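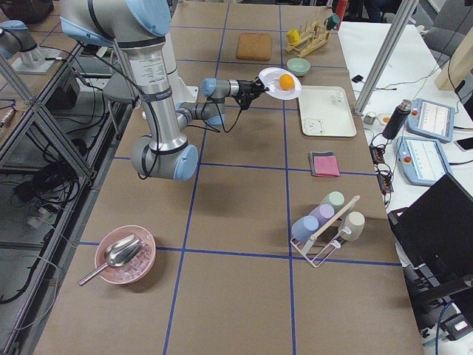

A robot arm holds a white plate with a small orange ball on it.

Ellden remembers young swimmer

The swimming club of Ellden will keep one minute of silence before the first race of its autumn gala, in memory of Alcides Tamayo, who died in October after a short illness. He was 16.

Alcides swam for the club from the age of seven and moved last year to the senior group. His best distance was the 100 metres backstroke, but he often took a place in the relay when another swimmer was missing.

"He came early to every training and he was the last to leave the water," said his coach, Zinhle Swanepoel. "The younger children always wanted to be in the lane next to him."

Swimmers from Amenden, where Alcides went to school, are also invited to stand at the poolside. They may wear their own club caps. The family has asked that people bring no flowers into the pool building – there will be a table for them at the entrance in Gashi Street.

A collection has been opened in his name to pay the travel of young swimmers to away meetings. It has received 1,241 pounds until now, and the club hopes to reach around 2,000 before the end of the season. Envelopes can be left at the ticket desk.

The backstroke race for juniors will from this year carry his name. Parents who can help with timekeeping at the gala are asked to speak with Zinhle after training.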